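ROB 130 Practical Automation
Handout 6: Setting up and looking after the Gavbridge cell
Revised 28 June 2020
Instructor: Karabo Sithole

Please read this before you come to the bench. Last term we lost a lot of good lab time to hunting for hex keys, and I would much rather spend it on the fun part, where you get to see a machine pick up a vegetable and put it where you wanted it!

The Gavbridge cell is our kitchen-task cell. It has one counter, one curtain behind it, an arm with a two-finger gripper, a head camera looking down over the whole counter and a small wrist camera looking out between the fingers. The task file you will use is called corn_pan. Moving an ear of corn between a plate and a saucepan sounds like nothing at all until you try to write down where the fingers should go.

6.1 Laying out the counter

Start with the arm parked and clear of the head camera. Lay out the five items from left to right: glass lid, saucepan, plate with the corn on it, cup, pink bowl. The cup and the bowl go toward the back, near the curtain. The lid lies flat with its knob up. The pan handle should point to the front of the counter, toward you, so the arm never has to cross it on the way from the plate.

Leave open counter between the pan and the plate. People always want to crowd the items together to make the move shorter, and then the wrist has no room to turn. Give it space.
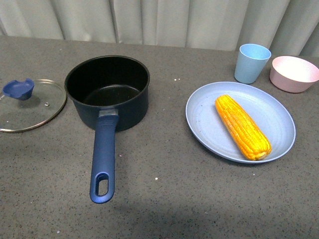 Once the layout is right, save a reference view from the head camera under your group's name. You will compare against it every time you reset. The layout doesn't have to match to the millimeter, and a little variation is good for your program, but the handle direction and the side the lid is on must match or the stored approach points will be wrong.

Check the curtain too. It should hang freely and meet the back edge of the counter all the way across. If it has been pushed aside, the color threshold in Flomimix will start picking up whatever is behind it, and you'll spend an hour tuning a filter that was fine to begin with. (I have done this. More than once.)

6.2 Power-up and homing

Work in pairs, one at the stop button and one at the keyboard. Swap after each run.

Emergency stop pressed in. Main power on. Wait for the Gronix controller to finish its self-check. Walk the cable with your hand from the housing up to the overhead clip, and feel for kinks. Release the stop. Home the wrist first, then the shoulder. Open the gripper fully, close it fully, open it again.

Keep the speed override at 30 percent for everything in this handout. There is a real pleasure in watching the arm move slowly enough that you can see each joint take its share of the work, and you will catch mistakes while they're still small.

The cable deserves a few more words. It hangs in a loop beside the arm, and the loop has to be big enough for the wrist to rotate without pulling, yet small enough to stay away from the cup. Test it by jogging the wrist to both ends of its range at the plate, and then again above the pan. If it tugs at either end, stop and let out some slack at the clip. Never re-tie it at the gripper end.

6.3 Teaching the grip

The fingers are flat and wedge-shaped, great for sliding in beside something on a plate and less great for holding something round. Take the corn around its middle. A grip too close to one end lets the cob swing, and a swinging cob hits the rim.

Jog down until the fingertips are beside the cob, close slowly, and watch the force reading in Flomimix. Stop closing at 72 on the grip scale. Lift a little, pause, look. If the cob rolls in the fingers, put it down and move your grip point along before you try more force.

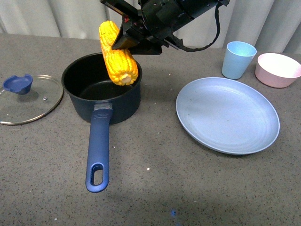

Your release height is the number you will argue about most with your partner. Too high and the cob bounces, too low and the fingers meet the rim of the pan. Begin with the lower end of the cob just under rim level, then come down in small steps. Write each height in the log with a note on how the cob landed. Do 3 releases at each height before you change anything. One good drop tells you very little.

After the release, open the fingers wide and back straight out along the line you came in on. The arm is allowed to be boring at this point.

6.4 Reading the wrist camera

The wrist view takes some getting used to. Both fingers stick up into it from the bottom corners, large and dark, and everything you care about sits between them. That's a gift once you learn to use it, as the gap gives you a built-in aiming guide. Center the target in the gap before you go down.

Motion blur is common in this view, so never take a measurement from a moving wrist. Add a short settle time, 200 milliseconds is plenty, and grab the view after that. Glare is the other nuisance. The counter and the glass lid both throw back the overhead lights, and a bright patch can pull the detector away from the corn. Mask it in software first. Move the lamp only if masking fails, and put it back afterward for the next group.
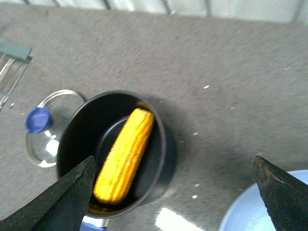
CARE AND REPAIR

Finger surfaces. Wipe both fingers with a damp cloth at the end of each session, then dry them. Scuffs and light scratches are normal wear and can stay. A burr that catches on the cloth has to come off with the fine file. If a fingertip is chipped, swap the pair, never a single finger, and run the open-close check again.

Finger screws. Snug them with the short driver from the Dijkstra kit. Loose screws show up first as a cob that always turns the same way in the grip.

Camera windows. Lens tissue only. Food film on the wrist camera looks just like bad focus, so clean before you touch the focus ring.

Counter. Brush off crumbs and specks between runs. Small bright bits on a dark counter are exactly what a simple blob detector loves to find.

Cable. Look along the whole length for flattened spots. We replaced the last one in November, and the spare is in the drawer under the controller.

After any repair, repeat all of 6.2 and then do a slow dry approach to the plate, stopping above the corn with the fingers open. Check that the cob sits where you expect between them before you allow a close.

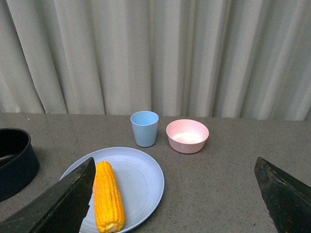

Reader's note, added to the online copy by Dijkstra: I'd put the dry approach before the finger screws as well as after. We snugged ours first and then couldn't tell whether the offset had been there all along. With a wrist view saved from before the repair, you can lay the two side by side and see the shift right away.

I like this a lot, and it's now part of the procedure. Save one wrist view before you pick up the driver and one after, and clip both to your log page.

For next time: bring your release-height table, your head camera reference view, and one thing about the cell that you would change. Sketches welcome. We'll start on the return move, pan to plate, which is harder because the pan wall gets in the way of both fingers. Read section 6.3 again before you plan your approach angle.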